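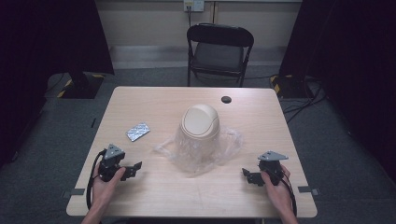 Maiara Amaral wants to know who will pay for the second bin. She put the question to Wuraddale council after it confirmed that food waste will be collected separately from all households in the town from March, and she was told that the first container will be supplied free and any further ones will be charged to the resident.

4 Dec 2024
By Eun-seong Kwon

The council voted to end mixed collection of kitchen waste and general trash after a trial on 611 households in the Nernell district. Under the new schedule, food waste will be picked up weekly and general trash every two weeks. Recycling days do not change.

Each household will receive one lidded kitchen container and one larger outdoor caddy with a locking handle. Apartment buildings with more than 27 units will share wheeled containers kept at ground level. Smaller buildings can choose between shared containers and individual caddies, and must notify the council of their choice before the end of the winter billing period.

The trial in Nernell measured the weight of general trash before and after food was taken out of it. According to the report presented to councilors, the average household set out 151 pounds of general trash a month at the start of the trial. The report does not give a single figure for the end of the trial, as two collection routes were redrawn halfway through and the weights could not be compared directly. It states that the weight fell on every route that was left unchanged.

Contamination was the main technical problem. Loads that contain too much plastic are rejected by the composting plant at Trivley and have to be sent to landfill at the council's expense. Over 200 caddies were tagged with a warning during the trial, most of them for ordinary shopping bags used as liners.

Liners will be optional under the town-wide scheme. Residents who use them must choose certified compostable bags or plain newspaper. Clear plastic bags, including those sold as degradable, will not be accepted in the food waste stream, though they can still be used for general trash. Foil, coffee capsules and snack wrappers also belong in general trash, even when they have food on them.

Asuka Sugiyama, who manages collections for the council, told the meeting that crews will not sort through caddies at the curb.

"They lift the lid and look," she said. "If there is plastic on top, the caddy gets a tag and stays where it is. The resident takes the plastic out and we empty it the next week."

A third tag within one season will lead to a letter. The council has no plans for fines in the first year, and any later charge would need a separate vote.

The change to a two-week cycle for general trash drew most of the objections. Residents with children in diapers, and those with medical waste that is not classed as hazardous, can apply for a larger outdoor bin at no cost. Applications open when the containers are delivered. Restaurants, schools and offices are outside the scheme and will stay on their existing contracts.

Da-eun Ji, who represents Nernell on the council, voted in favor but asked for the smell complaints from the trial to be published in full. She said that most of them came from the same few streets, where caddies had been left in direct sun, and that the printed guide should say plainly where to put them. The guide is to be revised before it goes to print - the current draft runs to four pages and mentions storage once.

Collection will be carried out by Sung, the contractor that already handles general trash in Wuraddale. Two of its trucks are being fitted with sealed bodies to prevent leaks on the road to Trivley. The work is due to be finished before the first deliveries of containers, which will start in the north of the town and move south.

Residents who already compost at home can opt out of the food waste collection but will still move to the two-week cycle. Opt-out forms will be available at the council offices and the public library. A household that opts out can rejoin at any time, with its first pickup on the next scheduled round.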